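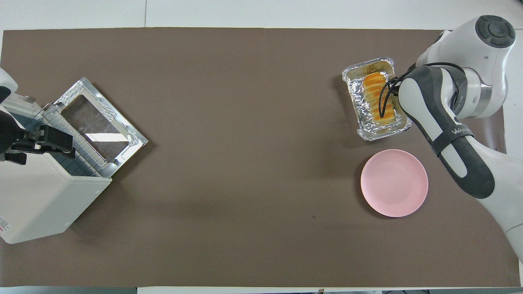

About us

Stastura is a small test shop for robot arms, grippers, cameras and controllers. People send us hardware, we put it to work on ordinary kitchen jobs, and we write up how it went.

Sólveig Bach and Eliseo Arriaga started the shop after a long argument over two grippers that looked the same on paper. They borrowed a bench, ran both for a month and ended up with more notes than either of them knew what to do with. We still have those notes, and we still argue!

Kitchen work is our favorite kind of test. Toaster ovens have doors that swing on their own terms, foil trays bend when you squeeze them, and a soft pastry will tell you right away if a two-finger gripper is closing too hard. We use two arms over a plain brown mat, with the oven on one side and the food on the other, and we love how much you can learn from that – cable routing, reach, finger shape, all of it.

Every gripper gets 300 tries at the same set of tasks. So far we have tested 31 of them, and the full logs, bad runs included, are open to anyone who asks. Eliseo handles arms and controllers. Sólveig handles cameras and fingertips (she prints most of her own).

Our current project, Pomach, compares fingertip shapes for oven doors and thin-walled trays. The first results go up in September.

If you have a gripper you're curious about, write to us. Odd ones are very welcome, and so are half-finished ones – we have plenty of spare screws.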